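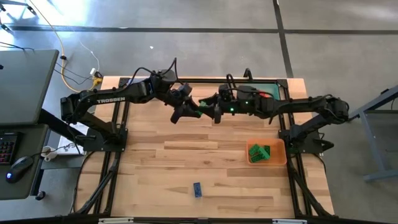 讲稿备忘,Clurnance,双臂交接,2025年5月6日

开场别念标题,直接进问题。上次念标题念了半天,底下的人都在看手机。

先问一句:两条手臂之间递一个小积木,难在哪。停一下,等人反应。有人会说抓取,有人会说标定。都先点头,说待会儿回来讲。

我的说法:难在松手。接的那只手什么时候算"拿住了",给的那只手什么时候可以放。人做示教的时候凭手感,操作员自己也讲不清楚。录下来的数据里,松手那一小段又特别短,模型很容易把它当噪声抹掉。结果就是两边都捏着不放,或者两边一起松,积木掉桌上。

(语速慢一点,后面全靠这一段。)

方法,尽量少讲公式:
数据还是遥操作,人带着两条臂做交接。Clurnance 做的事情很小,在每条示教里把"共同持物"这一段单独标出来,就是两边指尖都碰到积木的那段时间。训练的时候这一段加权,另外多接一个小的输出头,预测"现在该谁松"。推理时输出头只管夹爪开合,不碰手臂轨迹。手臂轨迹照旧由原来的策略出。

标注是半自动的。夹爪电流加开度,先粗切一遍,再由人看视频修边界。Seren Mostyn 修了大部分,她的标准写在附录里,有人问就翻附录,别凭记忆答。我上次凭记忆答,答反了。

数据量:将近255条示教,全是小积木。坏的没有删光,掉了又捡起来的那种特意留着。Eino Hämäläinen 一开始主张全删,后来我们两种都训了,留着的那版在失误之后恢复得更好。这个地方可以提他,他坐在下面应该会笑。

为什么用积木:小,硬,有凸点,边是直的,夹歪了一眼就看得出来。缺点也要自己先讲,积木太规矩了,软的东西完全没试。

基线两个,一个是不加权的原策略,一个是固定延时松手(检测到接触以后等一会儿再松)。固定延时其实不差,要老实说。积木摆得正的时候它跟我们几乎分不开。差别出在夹偏的时候,接的那边还在调姿态,固定延时已经松了。

放视频。视频没有声音,自己补解说。视频打不开就跳过,直接讲失败情况,不要在台上修投影。

失败情况,挑着讲:
一是指尖夹在积木角上,输出头犹豫,两边来回让,谁都不松。看着像客气。
二是上方手臂把视线挡住了,俯视相机看不到接触点,这时候基本靠腕部相机,准不准看运气。
还有一种是交接成功以后,接的那只手再往托盘走的时候蹭到盘沿。这个跟我们方法没关系,但是观众一定会问,因为视频里有。

过渡句(背下来):"桌上递得过去,换成往箱子里放,还行不行?"
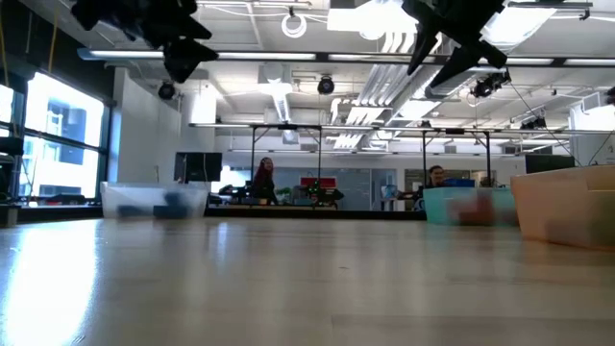

Bevholm 研究所 双臂操作组

料箱这部分是新的,July 之前论文里不会有,讲的时候说清楚是初步结果。英文月份先放着,回头改成七月。

设置:桌面木纹,很亮,反光。箱子半透明,白的、青的、橙的都有,里面的东西隔着箱壁只剩一团模糊的颜色。对人无所谓,对策略麻烦不小。我们的视觉编码器没见过这种,会把箱壁上透出来的色块当成可以抓的东西,夹爪直接往箱壁上戳。Aled Mathias 管这个叫"隔窗取物",可以引用,大家一般会笑。

反光的问题要多讲半分钟。窗边的桌面上会有一长条白的反光,云一过就变。交接本身受影响不大,输出头主要看夹爪信号。受影响的是去找积木的那一步。有人建议拉窗帘,我的意思是不拉,拉了回头部署到别的地方还是一样的问题。Branwen Vaughan 不同意,她觉得先把变量控制住再说,她也有道理。不要在台上替她讲,讲不好。

试了两轮。头一轮直接拿交接的模型去放箱子,不行,手臂会停在箱口上方不动,估计是"谁该松"在没有另一只手的时候没有定义。第二轮加了一个"没有对方"的状态,单手放的时候输出头就退化成普通的开合控制。好多了,但还是有箱口上方悬着的情况,原因没查清。直说没查清。

代码:Skadavano 那个仓库里,数据格式的说明是 Alun Penry 写的,比论文里写得明白。标注工具叫 Bowen,界面难看,能用。想要数据的发邮件给组里,别加我微信,我会忘。

可能被问到的:
问为什么不用触觉。答:想用,还没装。电流信号便宜,先看能走多远。
问能不能换手臂。答:理论上输出头跟手臂型号无关,但没换过,不敢保证。
问人工修边界太贵。答:对,贵。粗切的结果直接训也能训,掉的次数多一些,图在备用页。
问跟力控的关系。答:不冲突,力控管捏多紧,我们管什么时侯松。
问角上夹住那种能不能加个超时。答:加过,超时以后强制一边松,有时候救回来,有时候就掉了。看任务能不能接受掉。

时间不够就砍料箱第一轮,留第二轮。备用页的顺序还没调,上台前调一下。

致谢页停久一点,名字别念错,Hämäläinen 重音在最前面。

水杯放讲台左边,右边是翻页器。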